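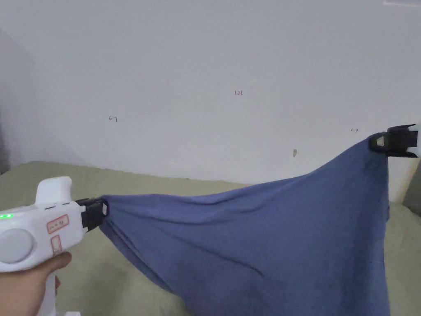 **Figure 1.** Holding a blue cloth by two corners with a hand-held gripper and a second, black clamp-like gripper.

## 4. What we bought, and in what order

I'll start with the mistake. When Nuno Henriques and I sat down to plan the equipment budget, we put nearly all of it into arms. We figured cloth handling was an arm problem, so the first draft of the plan had two Trekberg arms, one controller, and a single line at the bottom that said "grippers, misc." That line ended up eating more of our August than everything above it.

Look at what a corner hold asks for (Figure 1). Each side has to pinch one corner of the cloth and keep it there while the middle sags under its own weight. You need two grippers at the very least, and if you want to swap one out when a jaw pad wears down, you need three. We had budgeted for one pair and no spares. I still can't tell you why — we both read the draft several times.

So we redid the plan around the hands. We sorted every purchase by how many working sessions we'd lose if that item broke and we had to wait for a new one. An arm hardly ever breaks, but when it does you're stuck for weeks. Pads and springs go all the time, and they cost next to nothing if they're already in the drawer. The hand-held units sat in between (cheap next to an arm, slow to ship), and that's where we moved the money.

### 4.1 Quotes and lead times

We asked three suppliers for prices. Eden was the cheapest per unit but wanted a minimum order of 80, far more than a lab our size could ever use. Cekent would sell us five, with a set of spare pads for each, and that's what we went with. Han had the nicest jaws of the bunch, and I'd have loved to try them! Their quote came with a lead time of 70 working days, though, and our grant period wouldn't stretch that far.

Shipping was the part we got most wrong. We'd entered it as a flat fee, and then Cekent billed the pads separately from the units, so we paid twice. The difference came to 417 dollars, which we took out of the travel line. I'd suggest asking for one combined invoice before you sign anything, and asking in writing.

### 4.2 Cloth, tables and other small stuff

Consumables got their own line in the second plan. We bought plain cloths in a few colors and sizes, mats for the work surfaces, and a pile of tape and markers. None of it is exciting, and all of it had been missing from the first draft. We also set money aside for washing and replacing the cloths, which pick up creases as you handle them.

One thing we argued over was whether to buy the second arm right away. Nuno wanted both at once for the discount. I wanted to wait until we knew which tasks needed two arms and which were fine with one. We waited, and lost the discount — a fair trade in my view, though Nuno would tell you otherwise. The full cost table, with the first and second plans side by side, is in Appendix B.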